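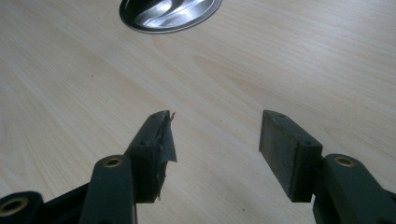

Oiling a pale wooden table top

Applies to bare or previously oiled wood. Varnished tops must be stripped first.

You will need
Ernico hard wax oil, clear or white-tinted
Abrasive paper, 120 and 180 grit
Two lint-free cloths
A white nylon pad

1. Test the old finish
Put a few drops of water on the surface. If they are still beading after 20 minutes, the old finish is sound and needs only a light rub with the pad before step 3.

2. Sand
Work along the grain with 120 grit, then 180. Vacuum the surface and wipe it with a barely damp cloth. Leave for an hour.

3. Apply the first coat
Stir the oil thoroughly, as the matting agent settles at the bottom. Spread a thin film with the pad. Wipe off all surplus after 14 minutes. Oil left standing dries sticky and has to be sanded back.

4. Second coat
Allow overnight drying at room temperature. Repeat step 3 using half the quantity. White-tinted oil should be used for one coat only, with clear on top.

5. Curing
Light use is possible after 2 days. Keep water and hot dishes off for a fortnight.

Lay used cloths flat outdoors to dry before disposal. Oily cloths left in a heap can catch fire.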